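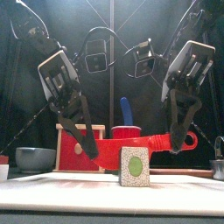 Figure 2. Large red toy knife, held level above a white board.

4.3 Does pretend cooking change what children eat?

The claim that play kitchens lead children to eat more vegetables is repeated so often in nursery guidance that it is seldom given a source. Where a source is given, it is nearly always the Umier survey, in which 1,382 parents were asked whether their child owned cooking toys and how many kinds of vegetable the child would eat. Owners scored higher. We have no quarrel with the arithmetic, but the survey can't carry the weight that has been put on it.

Both answers came from the same parent, on the same form, under a heading that mentioned healthy eating. A parent who has bought a play kitchen in the hope of encouraging an interest in food may well be generous when asked if it worked. Household income was recorded but left out of the main table. When Martinelli went back to the 931 forms with complete income data, the gap between owners and non-owners shrank to a size we would not care to defend, and in the lowest income group it ran the other way. Her reanalysis is cited far less than the original.

The later Trineveo trial is stronger in design. Children were given either a set of cooking toys or a set of plain blocks, and lunches were weighed before and after the meal. It had 100 children, however, and they were followed for only 2 weeks, a period in which any new toy might be expected to put a child in a good mood at midday. The authors report an effect for carrots and none for peas, beans or cabbage. They discuss the carrots at length.

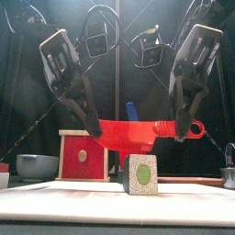 Vol. 2, p. 100

A further difficulty is what counts as a cooking toy. The Bunnag checklist, used in both studies, treats a toy knife and a red pan with a ring at the end of its handle as equal items, and gives no separate place to pretend food. Yet cutting and stirring are different sorts of play, and a child may spend a whole morning at either without naming a single vegetable. If the proposed route is familiarity with food, the utensils should matter very little. If it is practice at preparing meals, the checklist should ask what was prepared. It asks neither, and the Bromar revision, circulated to nurseries in September, only changes the order of the items.

None of this shows that the toys have no effect. A small one could easily be hidden in data this coarse. But the guidance speaks of a proven benefit, and we could find no study that would support the word. We therefore left toy ownership out of the main model and report it separately in the appendix.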